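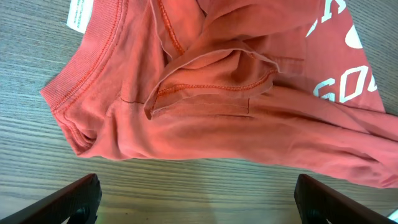
Cotton T-shirt on the sorting table, with the stitching of the collar visible.

Sondgate Clothing Room, Ketthorpe
Progress report to the Pruvost Fund
Second reporting period, from September until now
Submitted on February 19, 2021

1. Purpose of this report

With this report we inform the Pruvost Fund about the work of the Sondgate Clothing Room in the second period of the grant. The first report described mostly the preparation of the room and the purchase of shelves. In this one we can say more about the clothes themselves: how they are sorted, how we fold them, what we repair and what leaves the house again. We follow the order of headings which the Fund sent us, with one extra section about labels, as this took more of our time than we had planned.

The aim of the project stays the same as in the application. We collect everyday clothes from households in Ketthorpe, check them, bring them into good order and give them out without payment to families who ask for them. A smaller part goes by transport to our partner house in Miltau, where they have many requests for summer clothes and light cotton things.

2. What was agreed for this period

The plan named the following tasks:

Sorting of the 500 T-shirts and light tops which were stored from the summer collection.
A written method for checking and folding, short enough to hang on the wall.
A repair corner with one sewing machine and good light.
Packing of 40 boxes for families in Ketthorpe.
First transport to Miltau.

The first three tasks are done. The packing is done in part, and the transport has been moved to the next period. The details are below.

3. Sorting

The T-shirts and tops were the largest group in our store and also the least ordered. They arrived in bags, many of them pressed together for months, and in the beginning we tried to sort them directly from the bag onto the shelf. This was a mistake. A shirt which comes out of a full bag looks like a ball of cloth, and one cannot judge it. We put shirts with holes on the good shelf and we put good shirts in the rag box, and both had to be corrected later.

Now every piece is laid on the table first, one piece at a time. It is opened, turned to the right side, and checked in a fixed order: collar, shoulders, sleeves, side seams, lower hem, then front and back. The collar is first for a simple reason. On a cotton T-shirt the ribbed part at the neck shows the age of the garment better than any other place. If the rib is still elastic and the stitching along it is complete, the rest is in most cases also usable. If the rib is wavy and open, we look at the remaining parts with more doubt.

We use three groups. The first is "ready", which means that the shirt can be folded and given out. The second is "repair", for a small hole, an open hem or a loose seam. The third is "material", for pieces which we cut for cleaning cloths or patches. In the first report we still had a fourth group called "maybe". We have removed it. The "maybe" shelf became full very quickly and the decision had to be taken anyway, only some weeks later and by another person.

Creases are not a reason to put a shirt in a lower group. This sounds clear, but it was necessary to write it on the wall. A faded colour is also accepted if it is faded evenly. Several families have told us that they prefer a soft, washed shirt for children to a stiff new one.

4. Labels

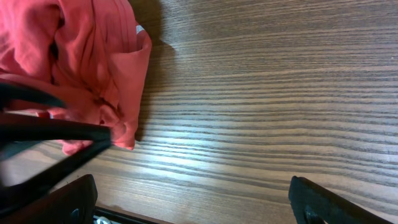

Red garment on the table, still to be laid flat. A small pale strip shows at the fold.

The question of labels was not in our plan, and we would like to explain it. When a family takes clothes from us, they ask two things: the size, and how it must be washed. Both answers are normally on the small label sewn in the garment. In practice the label is often hidden in the folds, or it has been cut away by the first owner, or the text is so small and washed out that it cannot be read without a lens.

For this reason we changed the order of work a little. The person at the table looks for the label as soon as the garment is open, and before any folding starts. If the label can be read, the size is written on a paper strip and the strip is placed in the neck of the folded shirt. If there is no label or it cannot be read, the shirt is measured across the chest and from shoulder to hem, and compared with the measuring sheet which we made ourselves from shirts with a known size. We have bought one magnifying lamp from the budget line "small equipment". It stands now in the repair corner and is used by everybody.

The strips have one weak point, which is that they fall out when the pile is moved. We tried a paper band around each shirt, but it needed too much time. At the moment we place the strip deeper inside, under the first fold, and leave only the end outside. It is better, not perfect.

5. Folding

The method for folding was written in September and changed two times after that. The present version has five steps and fits on one page. The shirt lies with the front down, both sides are folded to the middle, sleeves are laid back, the lower part goes up to the collar and the whole is turned over. The size of the folded shirt must fit the shelf box, so that one row can be looked through with a finger like cards in a drawer. Before this, people who visited the room pulled shirts from the bottom of a pile and the pile fell down, and then the folding had to begin again in the evening.

We also learned that the table must be free for this work. In autumn we used the same table for receiving bags, sorting and folding, and the finished shirts were mixed again with the new ones. Now the bags stay on the floor by the door until the table is clear. It costs no money and it has helped more than the additional shelf.

6. Printed shirts

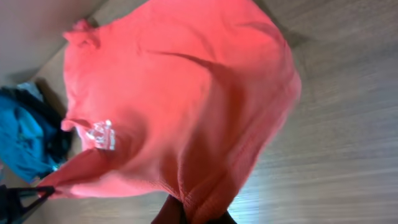 Shirts with a print are kept in their own row, and we want to describe how we decide about them, as the Fund asked for our rules on this point. Plain shirts can be given to every person without a question. With prints it is different: some carry the name of an employer or a school, some have a text which a parent would not like on a child, and with many of them one simply does not know before the cloth is flat. The small white print on the red shirt is a typical case, as it lies half distorted by a fold and cannot be read in this state. Therefore the rule says that no decision about a print is made while the shirt is held in the air or lies bunched. It must be spread out first and read completely. Names of firms and schools go to the "material" group, unless the print can be covered well with a patch. Simple drawings, numbers and neutral signs remain in the "ready" group.

The families have reacted calmly to this rule. Teenagers choose printed shirts more often than plain ones, so this row is emptied first and we could give out more of them if we had more.

7. Repair corner

The repair corner is in use since the autumn. The sewing machine was bought second-hand and serviced before delivery. The most common repairs are the lower hem, the seam under the arm and small holes near the hem. For collars we have decided to repair only the stitching and not to change the rib. A new rib takes too long and the result did not look good enough in our three trials.

Thread was a small difficulty. We had ordered mostly black and white, but the shirts which need repair are very often red, orange, blue or green, and a white line on a red hem is seen immediately. We have now a box with mixed colours. It is not always the exact tone, but from normal distance the repair is not visible. We would ask the Fund to accept this purchase under "sewing material", even though it is higher than in the first calculation.

8. Boxes and transport

The 40 boxes for Ketthorpe could not all be packed in this period. The clothes are ready, but the flat boxes were delivered late and part of them in a wrong size. The supplier has taken them back. We expect to close this task in the first weeks of the next period.

The transport to Miltau was planned for January. After talking with the partner house we moved it, as they had no dry storage in winter and the clothes would have been standing in a cold corridor. They have now a room with shelves. We agreed that we send only pieces from the "ready" group, with the size strip inside, and that the sizes are also written on the outside of the box.

9. Money

Spending is within the total amount of the grant. The line "shelves and boxes" is lower than planned at this moment, on account of the returned boxes. The line "sewing material" is higher, as explained in section 7. We ask for permission to move 100 pounds between these two lines. The full table with receipts is sent separately.

10. Next period

We will finish the boxes for Ketthorpe and carry out the transport to Miltau. After this we begin with the children's trousers, for which the checking order must be written new – knees and waistband come first there, and the zip needs its own step. We would also like to translate the wall page for folding, so that the house in Miltau can use it in the same form.

If the Fund wishes to visit the room, mornings are the best time, when the sorting is done and the table is in use. Please write to the Sondgate office one week before.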